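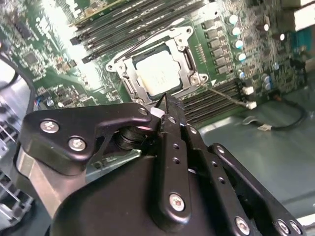

Old workstation as a home server: worth the electricity?

Forum: Home Computing > Second-hand and Refurbished
Started January 8, 2018

fencepost_tam
I've been offered an ex-office tower workstation for next to nothing. I want it for backups, the family photos and a bit of music round the house. What puts me off is the running cost. I put a plug-in meter on a friend's one and it read 94 watts doing nothing at all. My laptop with an external drive hardly registers.

I'm on the Voltgate fixed tariff until March and then it goes up. Do people leave these things on all day, or is that daft?

oldgravel
I leave mine on. It sits in the cupboard under the stairs and has done for years. It read higher than yours when I got it, and then I went through the BIOS and turned on every power saving option, took out the second drive and let the remaining one spin down at night. Now it idles at 59.

The graphics card is the first thing to look at. If the processor has its own graphics you can pull the card out altogether. If it hasn't, swap it for the smallest passive card you can find. 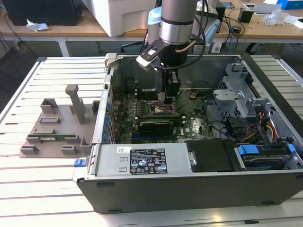 Second thing is the power supply. The big ones fitted in office workstations are meant for heavy loads and some of them are poor when the machine is ticking over. Don't rush to replace it though, as the connectors are sometimes odd and an ordinary one won't plug in.

pim_and_co
I'd disagree with most of that. You can spend a whole weekend and a fair bit of money getting an old tower down to a figure that a small NAS box beats on the day you open it. I had a tower from Rotport (the refurb place on the ring road), kept it two winters and gave it away. The bedroom above it was always warm, which tells you where the money was going.

I bought a used Paisan two-bay after that. Quiet, small, and I haven't thought about it since.

oldgravel
Two bays is fine until you fill them. And the older Paisan boxes stopped getting updates, so check which one you're buying. With a tower you put what you like on it and carry on.

pim_and_co
Mine still gets them. But yes, check.

kettleside
Has anyone asked what it actually needs to be on for? Backups run once a day in our house. The tower wakes itself up in the evening, takes the backups and goes back to sleep. Set it in the BIOS under the wake or alarm settings, then a scheduled task shuts it down afterwards. Music is on a memory stick in the back of the stereo.

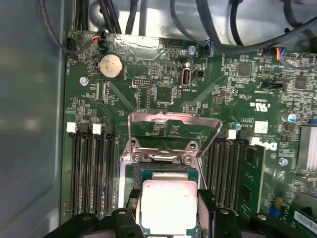
If you only need it for a couple of hours, the idle figure hardly matters, and a free tower beats paying for a NAS. If the whole family wants the photos at any time of day, that's different.

fencepost_tam
That's useful. The photos are the awkward bit. My other half looks at them on the tablet at odd times and won't want to wait for something to boot.

One more question for oldgravel -- is it worth changing the processor for a low power version? There are some on Rivuvard for £49.

oldgravel
Not for idle, no. The low power ones mostly just cap how much they draw when they're busy. Doing nothing, there's very little in it. If you do change it for some other reason, check the maker's support list for that board first, and get the BIOS up to date while the old chip is still in.

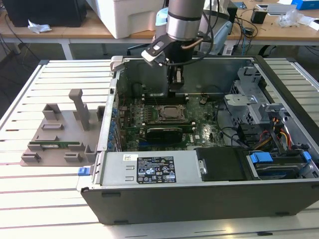 Buy fresh thermal paste as well, and give the fans a clean while you've got the side off. A fan full of dust runs faster and you'll hear it through a cupboard door.

pim_and_co
£49 would be most of the way to a used NAS without drives.

oldgravel
It would be most of the way to a bad one.

kettleside
You could leave the photos on a small thing that's always on and use the tower for backups only. Even an old laptop with the lid shut would do. Then you've got two copies as well, and you want those whatever you buy.

fencepost_tam
Hadn't thought of the laptop. There's one in the loft with a cracked screen. I'll put the meter on it tonight and take the tower anyway, as it's only going to the tip otherwise. Will post the readings.

pim_and_co
Take the battery out of the laptop first if it's been up there a while. Ours had swollen.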